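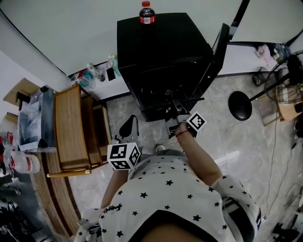

14th July. Screen printing of small motifs on white cotton, second attempt with the Juvero black. Yesterday I stopped because the ink was drying in the mesh after every few pulls, and today I want to write the settings before I forget them again. The order from Awad is for a repeat of little shapes spread over the whole cloth, and Bhupendra asked me how small we can go before the points become round. Small black stars on a white short-sleeved shirt, as worn in the photo, are a good reference for what the customer has in mind: dark on light, a lot of white between. With such a pattern the eye forgives a spacing error but it does not forgive a gray spot in the white. So my first worry is the cleanliness of the open ground, and the sharp corners come second.

Ink: Juvero black, water based, stirred by hand. I added retarder, 3 percent by weight, because the room was warm. Yesterday I put none. The ink feels shorter than the old Flukance black and it leaves the spatula in a lump. I do not like it so much in the bucket, but on the cloth it covers better with one pass.

Screen: the fine one from Grever. The emulsion had two pinholes near the left side, closed with tape from below. I must remember that the tape gives a small ridge and the cloth is lifted there. It is visible in the print as a weak edge on the outer column.

Pulls: I used the harder squeegee, steep angle, one pull and no flood between for the first pieces. Result not good. The inner corners of the star were filled and the points were short. Then I changed to a light flood after each pull and the points came back. I think the flood keeps the mesh wet and this is more important than the pressure. Pressure I had too high in the beginning, from habit with the big letters of last December. For small shapes it pushes the ink sideways under the stencil.

Ghosting: there was a second, pale image beside the first one on the last pieces of the morning. I suspected the hinge clamps, tightened them, and it was the same. Bhupendra came and put his palm on the cloth, and it moved. The table adhesive was full of lint. We washed the pallet and put new glue, and the ghost went away. One hour lost for this!

Curing: dryer at the usual setting, belt slower than for plastisol. After the first wash test there was a little fading at the folds, nowhere else. I will repeat with one more passage through the dryer. Please nobody change the belt speed, I put a pencil mark beside the knob.

Cloth: the cotton is over 900 meters on the roll, so for tests please cut from the outer end and write the piece number on the selvage. I found a piece without number under the cutter and I cannot say to which ink it belongs.

Small note about the scoop coater. The old one has rust at the ends and leaves brown specks in the emulsion. The replacement should be 316 stainless, Bhupendra has the catalog.

To do:
Expose a new screen with the stars 40 percent larger, for comparison.
Ask Awad if they accept slightly rounded points, and send them the piece from before lunch and the piece from after, both unwashed.
Try the Flukance black once more with the flood, to be fair to it.
Order pallet glue. The can sounds almost empty.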